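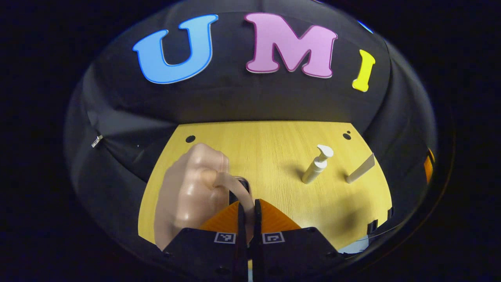
A special edition of a video game is a second product built on top of the first, and it has its own costs, its own lead times and its own ways of going wrong. This week we look at how a small publisher decides what goes in the box. Before that, a point carried over from last week on display lettering. Three letters are enough to set a tone: a thick sky-blue U, a big pastel pink M with flared feet and a small lemon-yellow I, set against black fabric, read as UMI from a fair distance and suggest something light and friendly before you know what is being sold. Box lettering has to do the same job on a shop shelf. Keep that in mind for question 2 at the end.

Session 8: Special editions and regional releases

1. Terms

Standard edition: the game alone, in the normal case.

Special edition (also limited, collector's or premium edition): the game plus physical or digital extras, sold at a higher price. The words have no fixed meaning and publishers use them as they like. "Limited" should mean a stated number of copies, but often the number is never given.

Pre-order bonus: an extra given to people who order before release. It may be attached to either edition. Do not mix this up with the special edition itself. Several of you did in the July assignment.

Regional variant: an edition whose contents differ by territory.

2. Case: Skidgate

Skidgate is a role-playing game published in Japan by Listevus and licensed for Europe by Bodin. The Japanese special edition held a hardback art book, a two-disc soundtrack, a cloth map and a short novel. Bodin had to decide which of these to keep.

The novel went first. It would have needed a full translation, a second round of licensor approval and an editor, all for an item that adds little to what a buyer will pay. The art book stayed, but its captions were cut back so that one print run could serve four languages. The soundtrack went from two discs to one. The cloth map was kept as it was, with the Japanese place names left in, and buyers liked it more than anything else in the box.

Bodin ordered 1,422 copies of the European edition. Of these, 562 were taken by its own online shop before release and 298 went to a single chain in Germany. The rest were spread over smaller retailers, and this is where the trouble began. Small shops could not return unsold stock, so they ordered low, sold out in the first week and had no way to reorder. Meanwhile the chain still had copies at full price months later.

Note the order of events. The contents were settled after the print run was booked with the factory, so when the second disc was dropped the box was already too deep. A card insert was added to fill the gap - a small cost per unit, but it also held up packing.

3. Announcing the edition

Renji Matsuda, who handled the licence at Listevus, has described the announcement as the point after which nothing can be taken out. Players compare regions item by item, and they will do so within the hour. His advice to licensees is to publish the contents list once, complete, with a photograph of the actual items. Mock-ups cause complaints later, mostly over size.

A second practice is to announce the box and hold back one item. This works when the item is already approved and in production. Brodamora, a smaller title in the same catalogue, was announced with "a further bonus to be revealed". The bonus was a figurine, the sample was rejected twice, and buyers ended up with a keyring. Refund requests followed.

4. Questions for the seminar

1. Which of the four Japanese extras would you have kept, and what would you need to know about costs first?

2. Bring one box front, any game, any year. How much of it can you read from across the room, and what does the lettering tell you about the game?

3. Should Bodin have sold the whole run through its own shop? Consider the retailers it will need for the next standard release.

Written answers to question 3 are due on Wednesday, April 11, 2018, one side of A4. Put your seminar group at the top of the page.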